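# Hela shelf-chores

Episodes for the question our funders keep asking: can it tidy a shop yet? Some of it, slowly.

- 3,067 episodes, restocking and straightening
- 547 held out for testing
- `notes/` is grumpier than this file

Collected at Wamatley, last updated May 2026. Straightening a row of chip canisters is the easy split. Boxes lying at an angle are the hard one, and bottles on their side are worse.

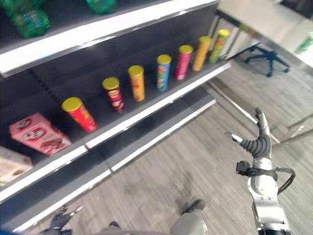

Tutura wrote back that a bored teenager would clear the whole test set before lunch, and asked what the teenager's score was. No baseline yet.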